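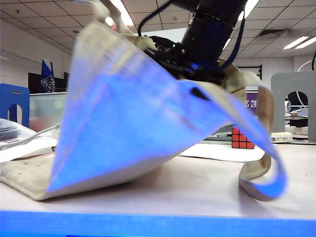

Tote bags and table linen: a visit to the Charvát works in Kurnesau

The Charvát works stands behind the freight yard in Kurnesau, a ten-minute walk from the station if you take the underpass and longer if you follow the signs. I went on the open day in June with a ticket for the second tour. The ticket was free but had to be booked, and the gate staff did check.

Charvát began with table linen and still weaves some, but most of the building is now given over to canvas bags. The guide said the plain tote with two long handles is the biggest seller by a wide margin. Shops buy them blank and have them printed somewhere else. Natural beige is the standard color and makes up nearly all the orders.

Cloth store

The tour started in the cloth store, a long room with a low ceiling and a strong smell of cotton. Rolls are kept on racks by weight of cloth, with the heaviest at the bottom. Undyed canvas often carries small dark specks, which are bits of seed and husk left from the cotton. Some buyers ask for cloth without them and pay more for it. The guide passed around two swatches, one bleached and one not. The bleached one felt thinner, although we were told the weight was the same.

Cutting

Cutting is done in stacks with a straight knife that runs along a rail. Each tote takes one long piece for the body, folded at the bottom, so there is no seam where the weight sits. The handles are cut as strips and folded in on themselves before stitching, and the offcuts go into sacks for a paper mill. We stood behind a yellow line for this part and could not hear much of the talk over the extraction fan. I would have liked more time here, but the third tour was already waiting at the door.

Sewing

There are 48 machines in the sewing hall, and a little over half were running. Side seams come first, then the top hem, then the handles. Each handle end gets a square of stitching with a cross through it. A visitor asked how much a bag would hold, and the answer was that the cloth would tear before the handle stitching did. No figure was given.

Long handles cause more trouble than anything else in the hall. They catch on table corners and on other bags, and they twist when a bag is turned right side out. A finished tote has very little stiffness, so if it is picked up by the top edge at one point, the front panel drops into a broad fold, one handle may stand up and the other hangs down at the side. The sewers hold both handles together in one hand and shake the bag once before putting it down.

Folding and packing

Folding was the part most people had come for, as visitors were allowed to try it. The Charvát fold goes like this: lay the bag flat, bring both handles down over the front, fold the sides in to the middle, then fold up from the bottom twice. Mine came out crooked. The woman at the next place had done several by the time I finished my second. A carton of the small size holds 1000 bags pressed flat, which I found hard to believe until I saw one being closed.

Pale canvas takes on the color of whatever light falls on it. Under blue light a beige bag can look like dyed cloth, and only the parts the light misses show what it really is. The shade check at the works is therefore done by a north window, and orders that have to match an earlier batch wait for daylight. In winter this can hold up a shipment.

Shop and practical notes

The factory shop sells seconds in a line called Ernik, mostly totes with a crooked hem or one handle slightly longer than the other. I bought 3 and have used one for groceries since without any trouble. Napkins and tablecloths were also reduced, but the good sizes had gone by the time our tour came out.

Coffee and cake were served by Skasum, the bakery from across the road, in the old dye house. The poppy seed cake was good. There was a long line for it, and seating was short.

The tour took some 5 quarters of an hour with the folding included. Floors are level apart from two steps into the cloth store, where a ramp is put down on request. Parking is at the freight yard and was full before noon. Bring a jacket even in warm weather, as the cloth store is kept cool.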